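Buying a Handheld Gripper Kit: Questions We Get Before the Invoice

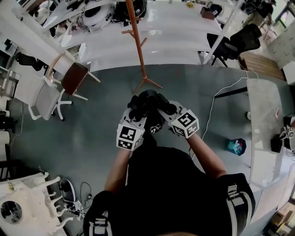 We sell and rent collection kits out of our Bavonport office, and the same questions arrive every time a budget opens up. Answers follow, in the order people usually regret not asking.

Do we need one pair of grippers or two?
Price two. The second pair sits in a drawer looking like waste until a finger pad tears in the middle of a session. If two pairs won't fit the budget, buy one and a full set of spare pads and marker faces.

What does a pair cost?
The Rokness pair is $2,000 with the marker blocks fitted. Bare grippers are cheaper, and you are welcome to glue your own blocks on. We also sell a re-alignment service, mostly to people who glued their own blocks on.

Is the head camera included?
No. The camera and its mount are $700 together. Budget for a shoulder harness too if your people will be recording for longer than a coffee break. Necks do not appear on the quote but they do complain.

Can we rent first?
Yes, by the month. Half of the first month's rent comes off the price if you buy. The second month's does not, which has a wonderful effect on decision making.

How much floor space should we plan for?
Enough for one person to turn all the way around with both arms out, plus whatever furniture the task calls for. Hanging clothes on a coat stand takes more room than people expect. Sorting cutlery takes less. Measure with the chairs in the room, as they will be coming back.

What do buyers forget to budget for?
Storage, for a start. Then batteries, chargers, longer cables and something to keep the cables off the walking path. Then props - garments and soft goods wear out when they are pinched all day, so put them down as a consumable and save yourself a conversation with accounting.

Does it work with the Gitent recorder?
Yes, with firmware 17 or later. Older units will connect, show a green light and save nothing.

Our lighting is terrible. Is that a problem?
Possibly. Marker tracking dislikes glare, and shiny tabletops are good at glare. Try a matte cover before you pay for new lights.

When should we order for next year's budget?
Before December. Orders for the Lý wrist mount take longest, so send that one first and argue about the rest afterward.

Can we return opened kits?
Within the first month, complete and in the original case. "Complete" includes the tiny hex key. Please look for it before you call.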